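October, evening

Woke before six with the wind going and couldn't get back to sleep.

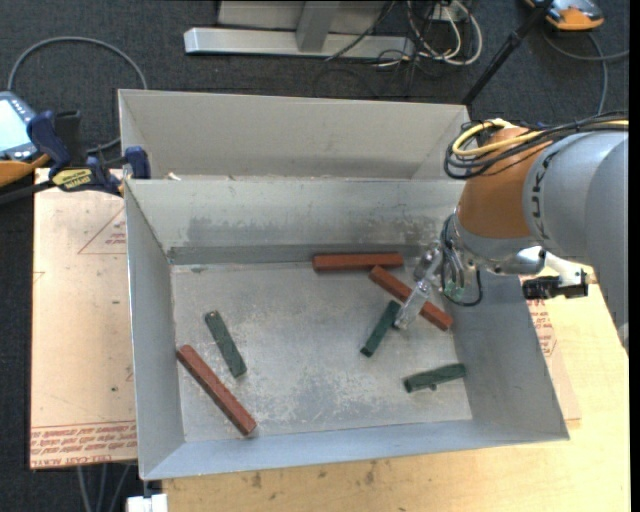
The garden beds have been on my mind all week, mostly what colour to paint the new edging. I'd settled on plain brown because it's what we had last time and there's half a tin left in the shed. Then I kept going back to those long blocks lying in the grey metal bin, brick red and dark green, and how well the two sit against all that scuffed grey. Our fence is nearly that grey now. So it might be brick red for the front bed and dark green down the side, where the beans are going. I'll get sample pots before I commit. Dad would have said paint it all the one colour and be done with it.

Went out at seven to look at the beds properly. The silverbeet has bolted. I pulled most of it and left two plants at the end to go to seed, though I don't know that I'll bother collecting it. The soil is better than last spring. Worms in every forkful near the tank, hardly any up by the gate. That end has always been sand with a bit of leaf on top. I put the last of the compost there and dug it in. Back was sore by nine.

Drove to Tulach for timber. The yard had the treated pine sleepers but only in the short length, and the bloke on the counter said the long ones were coming Thursday week or maybe the one after. I bought the short ones. It means an extra join on the long side, which I can put a bracket behind. The total came to $147 with the brackets and a box of screws. I had thought it would be under a hundred. Put the receipt in the drawer with the others and didn't add them up.

Dalibor Rusnák was in the car park loading pavers. I hadn't seen him since the school fete. He has put in 40 tomato seedlings, which is mad for two people, and he offered me some. I said I'd take six. He thinks it's still too early to plant out and that we'll get another frost. I think we've had the last one. We stood there a good while disagreeing about it with the boot open and the flour getting warm. He did say the knee is better since the operation and he's walking to the weir and back most mornings.

Lunch was the rest of the pumpkin soup. It wanted salt.

In the afternoon I set out the string lines for the front bed. It isn't square to the house and never has been. I measured it twice and got two different answers, so I went by eye in the end and moved the pegs until it looked right from the kitchen window. Knocked in the first three sleepers. The ground was soft for two of them and the third hit a root from the old plum, the one we took out the year the kitchen was done. Had to get the mattock. The root was still solid all the way through. I cut a piece out as long as my forearm and put it on the woodpile.

The neighbour's dog came through the gap again and lay on the pile of dirt while I was trying to shovel it. Walked her home at four. They weren't in, so I shut her in the side yard and filled her water. The gap needs a paling and I've been saying that since winter. Must write it on the list, under the gutter and the laundry tap.

Rang Mum at five. She wanted to know if the rhubarb was up and whether I'd had my eyes done. The rhubarb is up. She told me how Grandpa edged his beds with beer bottles pushed neck down into the clay, two hundred of them by her account, and that she and Auntie Jean had to wash every one first in the laundry trough. I'd heard about the bottles but never the washing. She remembered the smell. She sounded tired towards the end so I let her go before the news.

Still to do: brackets, the last side of the front bed, barrow the good soil across from behind the tank. Sample pots. Ask at work about swapping the early shift so I can be home when the mulch comes. The delivery people will only say morning or afternoon, and if there's a trailer in the drive they dump it on the nature strip.

Hands are a mess. Splinter in the left thumb that I can feel but can't find, even with the good tweezers and the lamp. I've put a bandaid over it and will have another go after a shower tomorrow.

Wind has dropped. Clear sky and getting cold, so Dalibor may get his frost after all. I've put the old sheet over the beans on the back step.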